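Hostdale shop notebook | Entries | Tasks | Parts | Search
Last updated June 13, 2025

Bag handling, continued from the March entries.

Question is still the same one Jarberg asked: can the arm do end-of-day tidying without a person standing next to it. Floor sweeping and putting bins back are close enough. Bags are not.

Counts so far, all bag types together: 580 attempts logged, 122 of them this week. 111 of this week's were scored, the rest thrown out for a logging fault on the wrist camera clock. Need to fix that before Monday or we lose more.

Paper sacks: fine. They hold a shape, the planner finds an edge and the fingers close on it.

Thin plastic: poor. Main failure is still the depth estimate. Glare on the film gives holes in the point cloud and the planner fills them with a flat patch that isn't there. Second failure is two layers taken as one, so the bag opens when it should lift. Printed bags do a little better than plain ones, the ink gives the matcher something to hold on to, until a fold runs through the print.

Tried the Tichý grasp settings with softer finger closing. Less tearing, more slipping. Left them on for now.

Sikport wants a number for chores per hour. Not giving one yet. A person clears the bench in the time the arm takes to plan two grasps, and a table of figures would hide that.

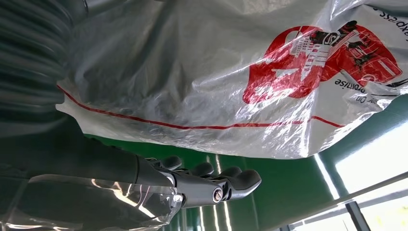
Wrist view, hand under the lower edge of a printed bag. Bright highlights on the folds near the red print.

To do:
- rerun thin plastic with the blinds down, same settings
- check the clear wrap at the wrist for glare in the lower part of the view
- try approaching from below on all plastic bags, compare with side approach
- clock fault (see above)
- ask Jarberg whether tied bags count as a separate chore

Battery swapped before lunch, no other hardware changes.

2 comments | 0 shares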